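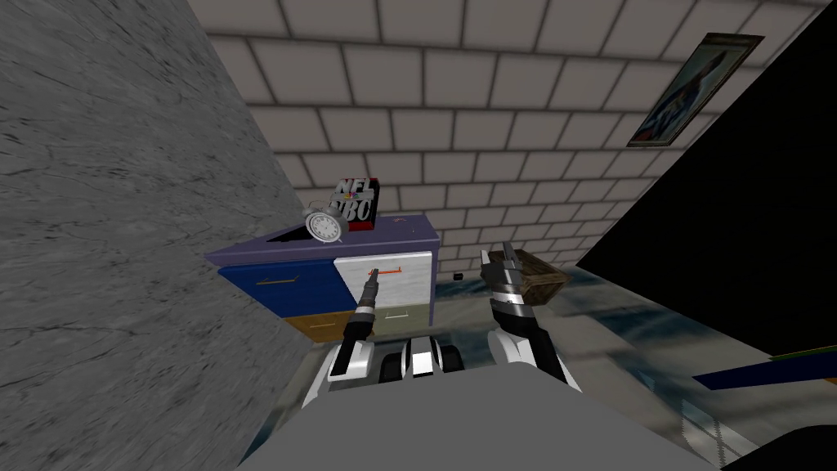

Unit 4. The internal audit function in county government

4.1 Appointment and removal
In the model used in this course, the auditor is appointed by a panel separate from the body that adopts the budget. The term is fixed. Removal before the end of the term requires a written finding of cause and a recorded vote. An acting auditor may sign payments but may not change the audit plan.

4.2 Claims review
Every claim is checked against three records before payment:
- the purchase order
- the receiving report
- the unspent balance of the budget line

A claim that fails any check goes back to the department with a reason code. The auditor does not correct it.

4.3 Worked case: Prurnska County
The road department files a claim for $700 against a line with $600 remaining. The purchase order and receiving report agree. The claim is returned under code 211 (insufficient balance). The department may request a line transfer of $100 or more and file again. Splitting the claim to fit the balance is not allowed.

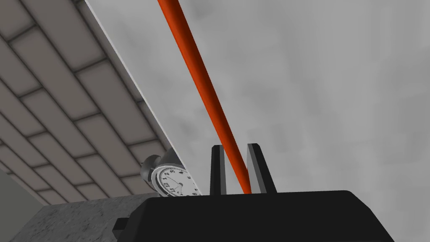

Prepared by Slavica Halilović. Section 4.4 revised by Nabila Tazi, September

4.4 Reporting
The auditor reports to the appointing panel and sends a copy to the commissioners. Findings are numbered in order of issue. A department has 55 days to respond in writing. If no response is received, the finding is published with the words "no response" in the reply column.

Reading for next session: Palamarchuk, chapters 6 and 7. Bring the Berchtold ledger extract.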